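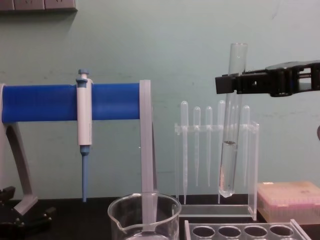 4.2 Gripper comparison on the tube task

Two grippers were run on the same arm with the same controller settings. The first is the slotted black two-jaw unit from Wornar, the second a softer-finger unit from Claeys. Camera mount, lights and bench layout left alone between the two. Only the jaws and the mounting plate were swapped.

Task: approach one upright glass tube in a clear rack, close, lift, hold, put back. Fig. 3 shows the bench and the approach pose. Transfer pipettes stay in the rack next to the tube in all runs, so the jaws have to come in from the side without knocking them. We did try an empty rack early on and both grippers passed nearly every time, so those runs are not reported.

Each gripper got 500 attempts, split over the two benches at Prarnthorpe. Closing force was set once per gripper and not tuned after that. A run counts as failed if the tube slips, tips, or if any pipette leaves its hole.

Wornar failed 17 times, Claeys 41. Most of the Claeys failures were contact with a pipette on the way in - the fingers are wider and bend outward a little before they close. Slips were rare for both. The Wornar failures were mostly depth errors: the jaws stopped short and closed on nothing, or pushed the tube over. These look like a camera problem more then a gripper problem, see 4.3.

Clear glass in a clear rack is hard for the depth camera. Often no usable depth on the tube at all, so the Kevov tracker falls back on the rim and the liquid line. With no liquid in the tube the rim alone was not enough, and we droped that condition after the July pilot.

Cycle time was close. Wornar was a bit faster on closing, Claeys needed a longer settle before the lift. We do not think the difference matters at this bench.

Fig. 3. Approach to the tube with the Wornar gripper, before contact. Jaws level with the upper part of the tube. Pipette stand at left, tip box at right, neither used in this task.

4.3 Depth errors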